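Wasotley Open Day – pre-opening walk-through, Hall 2
Date: 15/05/2021
Demo: two-arm table cleanup (Ornitz stand)

I did this one with my coffee in one hand and the clipboard in the other, so excuse the handwriting if you're reading the paper copy. Doors open to visitors after lunch.

1. Aisles and exits – OK
Both exits clear. The Skivden people had a pallet jack parked across the side door, and they moved it as soon as I asked.

2. Floor cables – FIXED
One extension lead was crossing the visitor path with no cover. I borrowed a ramp from the Villaseñor stand (thank you!) and taped down both ends. Please give it back tonight.

3. Visitor line – OK
Yellow tape is down, 59 inches from the front of the table. Group size stays at 14, same as last July. Kids in front, please, or they won't see a thing.

4. Emergency stop – OK
Pressed it 8 times with the arms moving, and they stopped every time. The button needs a bigger label, though – I had to hunt for it, and I knew where it was.

5. Demo table and arms – OK WITH COMMENTS
I love this one! Crumpled white tissue gets scattered over the table and the two arms go after it, with a white cup at the back and a little green one to work around. Mounting plate feels solid, no wobble when I leaned on it.
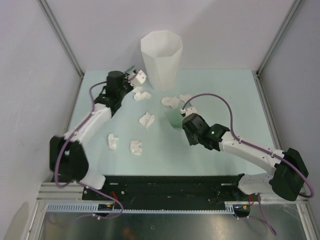 6. Arm cables – WATCH
The purple cables loop out quite a way from the arms, and the one on the right arcs up high over the white link. Nothing snagged while I stood there, but check them between groups. I'd also like the red wires at the left end of the mounting plate tucked in before we open.

7. Loose items – OK
Tissue and light cups only, please. No glass, no drinks on the table, and that includes mine.

8. Handouts and signs – OPEN
We printed 100 leaflets and the box is still in my car. The "Do not reach in" sign is up, but it's too high for children to read. Move it down to the tape line.

Result: good to open once items 6 and 8 are done. I'll swing by again before the first group and initial them.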